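4. Preparation and Upkeep of the Puvier Cell

4.1 Layout of the cell

All assembly trials in this paper were made in one cell, which we call Puvier after the room in the Brirnard building where it stands. The cell has two arms which share one table. Both arms can reach the middle part of the table, and the gear task was placed in this common area, so that either arm is able to pick a gear from the cloth and bring it to the plate. During a trial one arm works and the other waits at the side. The waiting arm is not powered down, because its camera is still recorded.

The table is covered with a dark cloth. In an early version of the cell we used the bare table top, and the reflections of the metal parts disturbed the wrist cameras very much. With the cloth the plate is still bright, but at least its rim can be separated from the background. The cloth brings its own difficulty, as it keeps the creases from folding and moves a little when a cable is pulled across it. We come back to this point in 4.3.

The task uses one round metal plate and four spur gears. The plate lies directly on the cloth without a fixture. This decision was discussed for some time among us. A fixture would make the insertion easier, but it would also hide the errors which come from a badly prepared gripper, and these errors are the subject of the section. Figure 4 gives the general view of the cell, with the gripper of the right arm lowered over the gears. The camera on the left arm sits on a green printed bracket, and a mount of the same color is on the wrist of the right arm.

Figure 4. The Puvier cell with both arms, the plate and the four gears on the cloth.

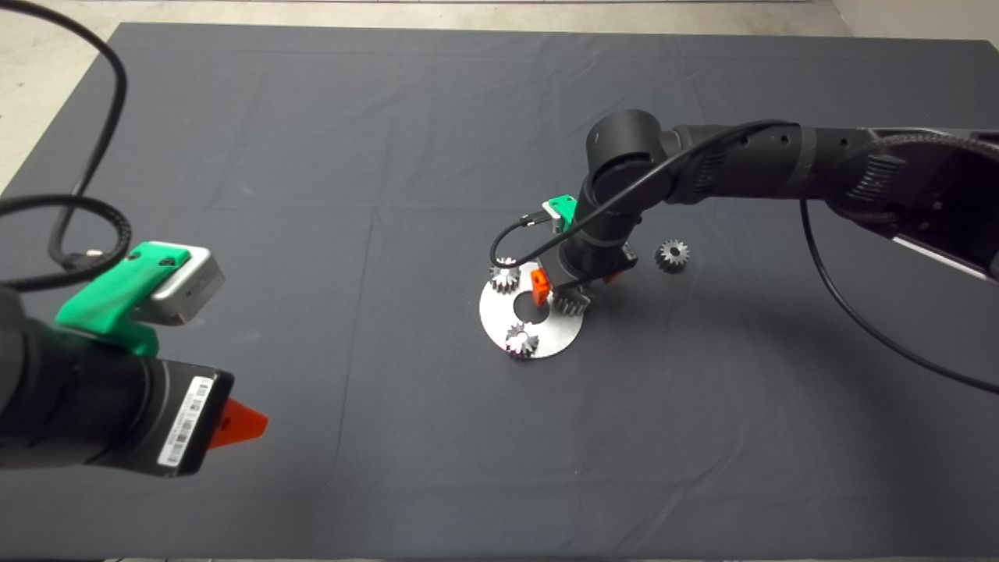

4.2 Cables and camera brackets

Most of the lost time in the first weeks had its origin in the cables and only a small part in the arms. Each wrist camera has its own cable, and the cable must follow the wrist through its full turn. If the loop is too short, the connector is loaded at the end of the turn and the image drops out for a moment. If it is too long, the loop hangs in front of the gripper or drags over the cloth. We found no length which is right for every pose. The present rule is to set the loop with the wrist in the farthest pose that the task needs, and to fix it to the forearm there.

The brackets are printed in our own workshop. They are held by small screws, and these screws become loose from vibration. A loose bracket is not easy to notice by eye, and the trial may run to the end without any visible trouble. The effect is seen later, when the position of the plate computed from the wrist camera does not agree with the position from the other views. For this reason the bracket is now tested by hand before each session: the operator holds the camera with two fingers and tries to turn it. When there is any play, the screws are tightened and the camera calibration is repeated. It is not permitted to tighten the screws and continue with the old calibration, even when the play was very small.

For the inspection of the table edge, the arm is driven to a pose in which the wrist camera looks along the covered surface and past it. In this pose the gripper is open and carries nothing. The operator checks in the live view how the cables behind the edge are lying, and whether one of them has come near to a place where the arm will travel. Before, this was done by walking around the table and bending down, and it was often forgotten.

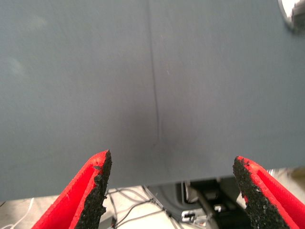
The same pose serves for a first look at the fingers, as both inner faces stand open to the camera. The view is short in range and the far parts of the room are blurred, but the pads can be judged well. Three things are noted: whether the pad still reaches the tip, whether its edge has begun to lift, and whether small pieces of pad material have moved onto the outer side of the finger. Only the second of these leads to an immediate repair. A ragged edge alone was found to be harmless as long as it lies flat.

The notes are entered in Cimham, our log program, together with the name of the arm and the number of the session. We ask the operators to write also when there is nothing to report. In the first version of the log an empty line could mean that the pads were good or that no person had looked at them, and several weeks of entries were of no use to us because of this.

4.3 Preparing the table

The cloth is smoothed by hand from the middle toward the edges, always with the plate removed. Creases from folding cannot be taken out completely in this way. We accept them under the open area of the table, but not under the plate, where a crease lets the plate rock when a gear is pressed down. If a crease runs through the place of the plate, the cloth is shifted until the place is free.

After this the plate is laid down and the gears are distributed. The gears have to be free of oil. They come from the supplier with a thin protective film, and in the beginning we wiped them with a dry paper only. The remaining film was transferred to the pads, and the grip became worse from trial to trial in a manner which we first explained wrongly by the motor current. Now the gears are washed in a solvent bath and dried before they are used for the first time, and wiped again with alcohol at the start of each session. The gripper closes on the teeth of the gear, so it is the outer circumference that must be cleaned with the greatest care.

4.4 Gripper pads

The pads are the part of the cell that is replaced most often. They are cut from a black grip sheet ordered from Rafferty, and are glued to the inner faces of the fingers. The choice of a soft pad against a metal gear is a compromise. A hard finger holds the gear by only a few tooth edges and the gear may rotate when it touches the plate. A soft pad lets the teeth sink in slightly and prevents the rotation, but the teeth also cut the pad, and the damage is greatest near the tips, where the gear is normally taken.

When a gear is held upright for the approach, the wrist camera sees the front face of the gear, the bore and the upper ends of both pads at the same time. We use this view for deciding if the grip is acceptable. The bore should be visible as a full ring, and the gear should stand between the fingers without leaning to one side. Torn material at the tips is also best recognized at this moment, because it stands out against the bright plate behind. 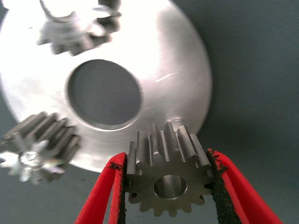 A torn flap has two different effects, and they should be kept apart. If it lies outside the contact area, it disturbs only the image processing, which can take the dark flap for a part of the gear outline. In this case it is enough to cut the flap away with a small blade. If it comes from the contact area, the thickness of the pad has changed at that place, the gear will be held with a tilt, and cutting does not help. The pad must then be replaced on both fingers. We tried to replace only the damaged side, and the difference in thickness between a new pad and a used one moved the gear away from the center line of the gripper.

The replacement is done with the gripper open and the arm switched to hold. The old pad is pulled off from the tip downward, and the remaining glue is removed with alcohol and a plastic scraper. A metal scraper should be avoided, as it leaves grooves in the finger in which the next pad does not bond. The new pad is cut slightly longer than the face, pressed on, and trimmed after the glue has set. Then the gripper is closed on a clean gear and left closed for 5 minutes. Finally the zero position of the gripper is taught again, which we forgot on more than one occasion, with the result that the closing force was too high and the fresh pads were cut in the first trials.

Since 8th October the pads have been changed after 300 grasps per arm, independent of their look, and earlier if the inspection demands it. The limit was chosen from the log entries and is valid for this gear and this sheet only. With another tooth form we would expect to set it again.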